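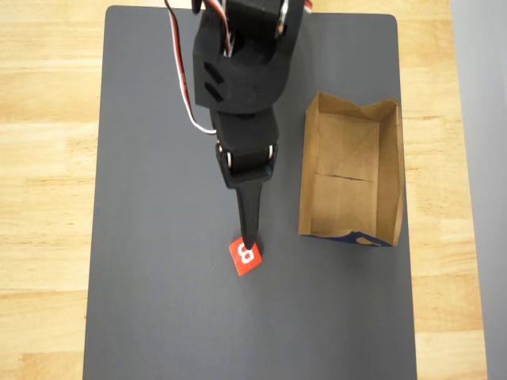
Floating layer in a small food-waste digester, and a gas yield that no longer matches the solids going in. We run a 2,000 gallon mesophilic tank at the Brelusthorpe site, fed once daily with chopped kitchen scraps and water. Feed is mixed to 11 percent total solids before it goes in. Retention time is about 30 days. Since January the scraps have been arriving in paper bags, and the bags go through the chopper with the contents. Gas per pound of volatile solids has dropped since then, although the solids test says we are feeding the same amount as before. I have no proper lab, so anything that needs a fume hood is out. Temperature is steady and pH has not moved.

What I would like to know:

- Is the paper counted as volatile solids even if it produces little gas?
- Is the floating layer likely to be paper fiber, grease, or both?
- Is there a cheap way to tell, short of draining the tank?

*Tanko Shehu, asked May 2018*
Tags: `digester` `food-waste` `feedstock` `crust`

---

## Answers

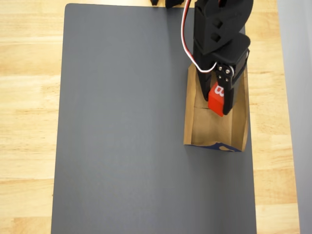 **Yetunde Osagie**
*Process technician, Pirkilside*

Yes to the first question, and it probably explains most of the drop. The volatile solids test burns off whatever is organic at furnace temperature. Cellulose and lignin burn off along with everything else, so a pound of kraft paper reads nearly the same as a pound of bread. The bacteria do not see it that way. Bread is gone in a few days. Kraft fiber breaks down slowly, and the lignin part hardly breaks down at all without oxygen.

If you hold total solids constant while paper replaces some of the food, you are feeding less digestible material. The yield figure falls with nothing wrong in the tank, and a steady pH fits that.

For the layer, take a sample through the top port and do the following:

1. Put a spoonful in a jar of hot tap water, cap it and shake hard.
2. Let it stand until it stops moving.
3. Look at the top. Grease rises as a film or soft lumps and sets again when it cools. Fiber swells and hangs in the water as a loose mat, and some of it sinks.
4. Rub some between gloved fingers. Fiber feels like wet felt.

Most layers I have sampled were both, with the fiber holding the grease in place. Check the port for gas before you open it - keep ignition sources away and don't lean over it.

To fix the feed, empty the bags before the chopper and weigh them separately for a couple of weeks. Then you have a real number for how much paper was going in. The paper can go to compost.

> **Comment, Tanko Shehu:** The jar test gave a mat with a greasy skin on top of it. I have started weighing the bags.

---

**Efe Ibrahim**
*Member*

Ours did this. Run the mixer longer. We went to 3 short runs a day in place of a single long one and the crust got softer. Didn't change the gas much.

---

**Morenike Haruna**
*Farm digester operator, Nkuna*

Agree with Yetunde on the solids test. Two additions.

Look at the length of the pieces as well as the amount. A worn chopper tears paper into strips, and strips wrap on the mixer shaft and knit together at the surface. We had a Zivby chopper with dull blades and the outlet was full of them. Sharpening made more difference than any change in mixing.

Second, do not break up the whole crust in one go. Trapped gas comes off quickly and can foam into the gas line. Wet it from above with recirculated liquid and take it down in stages, with the relief valve checked first.

A little paper is harmless, and it helps if your scraps are very high in nitrogen. I would watch ammonia after you take it out.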